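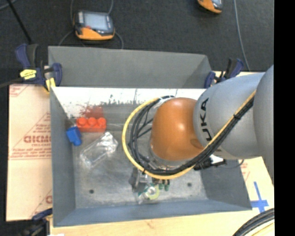 Velimir Gashi held that a bin should be chosen for its walls before its floor, and most of the packing rules in this chapter follow from that remark. Špela Zupan disagreed, and her objection is taken up in section 5.

Chapter 23
Open Bins and Loose Goods

23.1 Scope

This chapter deals with small loose goods kept in open rectangular bins: toy bricks, rings, caps, offcuts and similar items that are neither stacked nor bagged. Closed cartons were covered in the previous chapter. Bins with dividers are left to Chapter 24.

23.2 Terms

The floor is the flat base on which goods come to rest. The walls are the four sides, whether upright or sloping. The mouth is the open top. In a bin with walls that slope outwards, the mouth is larger than the floor, and both must be measured. Catalogues often give only the mouth.

A loose item is one that touches no fixing and can be lifted out without moving another container. An item is said to be walled when it lies against a side, and free when it has clear floor all round it.

23.3 Effect of the slope

A sloping wall gives more room for a hand or tool coming in from above. It also takes up table space that adds nothing to the floor. Long items set down across a corner tend to ride up the slope and settle at an angle. Bricks with studs may catch on one another and should be laid studs upward where the order of packing allows.

In the Hodbridge trials, 324 items were placed one at a time in plain metal bins. Roughly a quarter came to rest walled. Zupan repeated the work at Sinach with shallower bins and found fewer walled items, but more that left the bin altogether.

Before reading on, the student should measure the floor, mouth and wall height of any open bin to hand and enter them in Table 23.1.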